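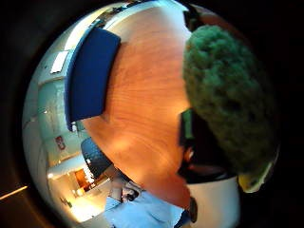
I have been trying to write letters again, by hand, on paper, to people who are not expecting them. I gave it up when I was nineteen or so and never really missed it until last winter, when I was clearing out a box and found a bundle from Chenxi Dong, who I shared a flat with for 2 years and now speak to mostly in thumbs-up symbols. The letters were mostly complaints about a landlord. I read all of them in one go. The first thing I learned when I sat down to reply was that I need a big surface. A large wooden table with a bit of shine to it, with the grain running in long curves and a rounded edge to lean on, does me far better than the small desk at home, where my elbow hangs off the side.

The second thing was that my handwriting has gone. I can manage half a page before it starts sloping and the letter e turns into a dot. I tried slowing down, then I tried a different pen. The pen helped more. It is a Zarnach, the cheap one with the grey cap, and I bought a box of them in December. I also have a Fujimoto fountain pen that was a present and I would like to say I use it, but it leaks if you carry it anywhere and I do most of my writing away from home.

Paper is simpler. I get a Stisetti pad, plain, 100 sheets, with a page of thick lines that you slip underneath to keep straight. They do a cream version which costs more and the ink dries slower on it. I smudged three letters before I went back to the white.

What to say is the hard part. When I write a message on my phone I am answering something, and a letter doesn't answer anything unless you have got one first. My early ones read like a school report. I went to this place, the weather was that. Chenxi wrote back (it took five weeks) and said she had liked the part about the bus replacement service and could I do more of that. So now I pick one thing that happened and write it out properly, and leave the rest.

There is a book of letters in our local library from a cloth merchant to his sister, the earliest dated 1757. Half of them are about a delivery of buttons that was late. He gets very cross about it. I have borrowed it twice and I still don't know if the buttons came, as the last few pages are missing from that year and by the next spring he is on about a horse.

I send 7 letters a month at the moment. Some people reply, some ring me up to say thank you, and my uncle sends a text saying "received". I don't mind which. Stamps are the real cost and I buy them in sheets from the counter at the back of Livesura, where the queue is shorter than at the post office and they will weigh an envelope for you if it feels heavy.

I did wonder about keeping copies. My mother used to - she had carbon paper in the drawer for it. I have decided against it so far, though it does mean I told Chenxi the same story about the boiler in two letters running. She pointed this out in her last one, with page references.

Next on my list is a former neighbour who moved up north. I have her address on the back of an old Christmas card, if I can work out whether that is a 1 or a 4.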